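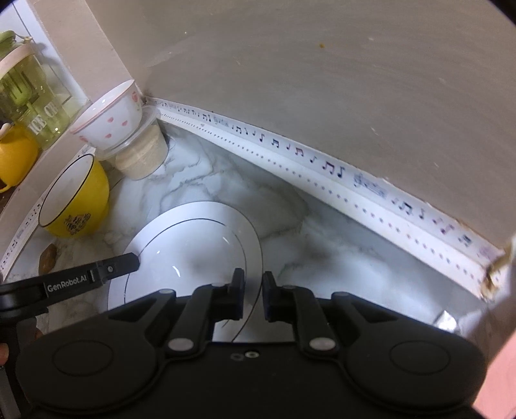
1/ Storkell asked for our rules on hand-held gripper collection in kitchens. Revision 3 went out in April. A short thread on the parts people get wrong, plates first.

2/ Approach. Fingers go to the rim, one either side of the edge, pads square to it. Do not pinch a plate from the face. If the wrist has to roll to get there, step sideways and start again.

3/ Clearance. In two-handed work the second gripper stays on its own side until the first has closed. Crossing over is allowed only if the step sheet says so. Most of our rejected takes at Orkley failed on this one line.

4/ Lifting. Lift first, then travel. Keep the plate's face in view of the wrist camera for as long as the task allows. A tilt is acceptable. A swing is not.

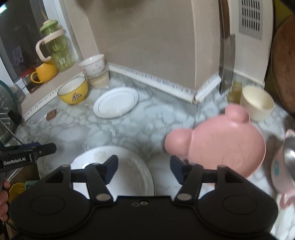
5/ Background items. Jars, mugs, boards and bowls stay where the household keeps them. We do not tidy a counter to make it look better. Crumbs stay as well. The exception is anything sharp — see 7.

6/ Speed. The old text said "natural pace", and every operator read it differently. Revision 3 sets a blur check instead: 300 frames sampled per session, and a session with more than 59 flagged goes to a second reviewer. It is not rejected outright.

7/ Blades. Log any knife within reach before the first take. If it is not part of the task it goes out of reach, and the log says who moved it. Busisiwe Le Roux wrote this clause after the Mullwood audit and I would not soften a word of it.

8/ Empty closes. Bring the jaws together on nothing, open them, then begin. It gives the labellers a zero for finger width. Of the 3,357 takes in the Blackburn set, the ones without it took longest to label.

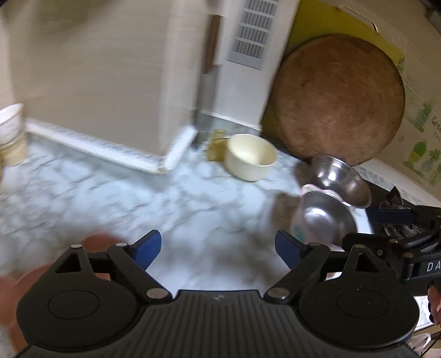
Jaws open over bare marble, nothing between the pads. Blur on the hand at left, and a knife further back: clauses 6 and 7.

9/ Still open: whether clause 3 should give a distance in millimetres. I think it should. Operators want a number and reviewers want the same number. Comments on the draft to me or Busisiwe, with the clause number in the subject line please.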